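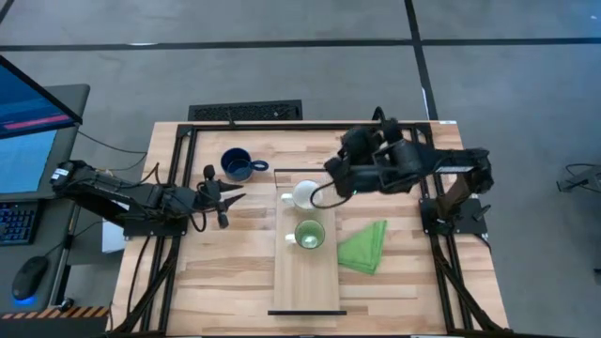 Perasard Mobile Games Club — Trip Reports

Seltska studio open day, writeup
Posted Apr 28, 2020

Notes typed up from my phone, so excuse the mess. Promised the club a report on the Seltska open day and kept putting it off. This is the visit from back in the winter, before everything moved online.

Seltska make Trikik, the kicking puzzle game half of us had on our phones last year. Free to play, portrait mode, one thumb. You flick a ball off three walls and it has to land in the cup. They opened the office for one afternoon, 60 places, free tickets, gone the same morning. Four of us got in.

Getting there. Bus from the station, then a long walk along the canal because the stop we wanted was closed. The studio is on the second floor over a tile showroom. No sign on the street door, just a sticker on the buzzer. We walked past it twice. Coats on a rail, name badge, wifi code on a card, and straight into the first talk, which had started already.

Talk one was level design. Best part of the day for me. Trikik shipped with 200 levels and they are up to 563 now, nearly all made by the same three designers. Every level starts on squared paper. Then a gray version in the editor, no art, no sound, and if it isn't fun gray it gets thrown out. They showed a few of the thrown out ones. One had a moving wall that looked great and was just miserable to play. We all got a go and I never landed it once.

They also said that the difficulty curve is a sawtooth. Hard level, then two or three easy ones, then a bit harder than before. I had always thought the easy ones were filler. Went back and played the ice chapter after, and yes, you can feel it.

Someone asked about the ads. Fair play, they didn't dodge. A video ad after every failed run was in the first build, players hated it, it went down to one every few runs and people stayed longer. Removing ads altogether is a one-time purchase. No plans for a subscription, at least not for Trikik.

Sound room next. Tiny. Went in five at a time. The ball bounce is a squash ball on a baking tray, pitched up, and there are ten versions of it so your ear doesn't get bored. The cup sound took them longest. You could hit things with a drumstick and hear it played back in the game, kids were loving that and so was I. Could have stayed an hour but there was a line out the door.

Then the test area. Rows of old phones, some with cracked screens, all running the same build. Point being that a lot of players are not on new phones. Their rule is that the game has to hold a steady frame rate on the slowest one or the feature waits. The snow effect got held back for months over this. I asked about battery drain and was told it's being worked on, which is what the patch notes said last year too.

New game! Called Yeoh for now, working title. Side-on, you're a boat going down a river at night and you steer by tilting the phone or with a slider. I tried both. Slider is much better, tilt made me overcorrect into the bank every time. Looks lovely, lots of dark blue and little lamps. Demo had 10 short stretches of river and I got to the seventh before my turn ended. The checkpoints are too far apart, said so on the feedback form. Aiming for July on both app stores, but the person running the demo made a face when saying it, so who knows.

Controller support is planned. No multiplayer. Cloud saves yes, from day one, thank goodness — I lost all my Trikik stars when I changed phones.

Food was crisps and orange squash. Fine. Toilets one flight down. There is a lift but it's small and slow, worth knowing if anyone in the club needs it next time.

Q and A at the end ran over. Mostly people asking how to get a job there. Answer was make small things and finish them, send a link to something that runs, don't send a design document for a huge game. They do read everything but it takes weeks. They liked seeing level packs made in the free editor, and two of the current team came in that way.

Not so good: the schedule. Two talks on at the same time in rooms next to each other, with a thin wall, so I heard half of the art talk through the level design one. Also the merch table sold out of the badges before our group got to it. Pins only. I got a pin.

Would I go again, yes. If they run another one get there early and do the sound room first, the line only gets worse.

Club stuff. The Trikik high score table is still open, post your screenshot in the usual thread with the level number showing. Chapter four only please. A few people have been sending chapter two scores and I cant compare them. If you want the editor link or my notes on the sawtooth thing, message me on the forum and I'll dig them out. Bus times and the walking route are in the trips thread, ignore the first map, its the wrong side of the canal.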